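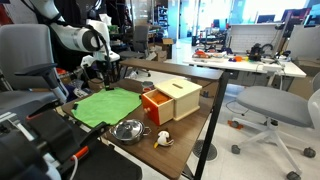

Most equipment budgets for manipulation work are written from the arm outward. The arm gets the first line, the gripper the second, and whatever is left is labeled "fixtures and misc." At Mernport the line for the work area was the smallest in the plan, and it should have been the most carefully argued. A green cloth, a slotted box with a pull-out drawer, a small lidded pot, and a toy duck cost almost nothing next to an arm. They also set the whole specification. The drawer decides how far the gripper must reach past the cloth and at what height. The lid decides how wide the fingers must open and how they close on a knob. Change the objects after the purchase order is signed and you may have bought the wrong gripper.

My position is that a plan for a new station should be written in the reverse order. List the objects first. Measure them. Write down the heaviest, the thinnest, and the one that sits farthest from the base. Then size the gripper, then the arm, then the mount. The Gokier quote we were working from ran the other way, and two of its options had no task attached to them. One was a longer reach than any position on our table. The other was a payload upgrade for loads we do not own.

The second item that plans get wrong is floor area. A datasheet gives the base plate. It does not give the swing of the elbow, the cable loop, the person in a chair, or the path that person takes to get out of the chair. Our draft allowed 4 square meters per station and treated desks as if they could be pushed back later. Desks have power and network run to them, and moving one is a facilities job with its own lead time. Draw the station with the chairs in it before asking for a price.

Third is spares. I would put $700 per station per year into cables, finger pads, clips, and replacement objects, and I would put it on its own line so that it cannot be absorbed by shipping. Small parts stop work as completely as large ones do. A lost pot lid of a discontinued size means the new one has to be measured and the grasp checked again. Buy two of every object at the start, from the same batch, and store the second set in a marked box.

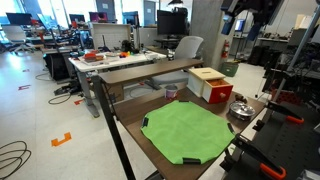 Caldeira disagrees with most of this. Their view, sent in after the draft was circulated, is that objects change every quarter and arms stay for years, so the arm should be bought with margin and the tabletop left to look after itself. They would take the longer reach from the Gokier quote and cut the spares line in half.

I accept the point on service life. The margin should still be stated as a number and tied to a task somebody expects to run. The Brurnden request, due in October, asks for 9 stations, and an unexamined option is paid for nine times. If the reach is wanted, name the object that needs it and where on the table it will sit. If that cannot be filled in, the option comes off the order and the money goes to the second set of objects.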